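Jan 12, 2018

Wendik log, bimanual box stacking. Second day on the new rail.

Left arm homed without complaint. Right arm needed its wrist offset re-entered again; the value from yesterday had not been saved. I have now put the save into the shutdown script so that I don't have to remember it. The offset is small, but it shows up at the fingertips, and the fingertips are what we care about for this test.

Question for the week: does a compliant lateral squeeze hold a stack together better than a stiff position-controlled one when the boxes are not lined up? Rhona's view is that the compliant version wins only when the offset between layers is small, and that past some point the upper box simply rides over the lower one. I think the stiff version fails earlier than she expects. Neither of us has numbers from before this week. The Baxter data from Flakovdale don't count, in my opinion. Those grippers were wider and the force estimates came from the joint springs.

Method as run today:

1. Place the boxes by hand, with a deliberate yaw and a deliberate offset between layers. Record both.

2. Start both arms from the parked pose. Each arm approaches from its own side, at low speed, until the controller flags contact or the approach limit is reached.

3. On contact from both sides, squeeze to the set force and hold for two seconds. Then release, retract, and measure the layer offsets again.

The three-box stack is the hard case. The approach height has to be chosen first, and a contact near the top tends to turn the top box before it does anything for the ones below it.
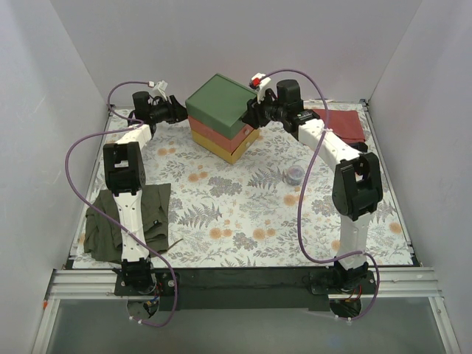

Runs

20 trials compliant, 20 trials stiff, in blocks. I would have preferred to interleave them, but changing the controller mode still forces a restart of the arm driver, and the restart takes longer than a trial. Added one more to the compliant block after trial 9 was logged with the wrong start pose, so that folder contains 21 files. Trial 9 is marked as excluded, not deleted.

Result, compliant: stack within tolerance after release in 75 percent of the valid trials. All of the failures had the larger starting yaw. In each one the first arm to make contact turned the top box, and the second arm then met a corner where it should have met a face.

Result, stiff: worse. I stopped counting partial successes because I had not defined them beforehand, and I don't want to define them after seeing the data. The common failure was the bottom box sliding on the mat while the upper two stayed more or less where they were.

So the mat matters. Its friction is higher than the bare tabletop but not uniform, and it ripples slightly if a box is pushed sideways. I had treated the surface as a constant. Tomorrow I will tape the corners down and repeat a short block to see how much of the stiff-mode failure is really a mat effect.

Timing

The gap between first and second contact looks like the best predictor of failure so far, better than squeeze force. In the good trials the two arms arrive close together. In the bad ones one side gets there early and keeps pushing, since the contact threshold is set too high to stop it in time. Lowering the threshold gives false triggers during the approach, probably from cable drag on the wrist. I tried routing the cable with more slack. That reduced the false triggers and introduced a new one near full extension.

Rhona suggests a wait state: the first arm to touch backs off slightly and holds until the other reports contact, then both close. Cinden already has a two-party barrier in its task layer, so this should be an afternoon of work. The back-off distance will have to be tuned. Too little and the box still turns, too much and we lose the contact and start over.

To do

Tape mat, repeat short stiff block.
Write the wait state, test on a single box first.
Fix mode switching so that trials can be interleaved.
Define partial success in writing and send it to Rhona Hepburn before any more runs.
Check the right wrist offset at startup and see whether the save worked.

Powered down both arms at the end of the stiff block. Logs copied to the Wendik share, raw joint data included.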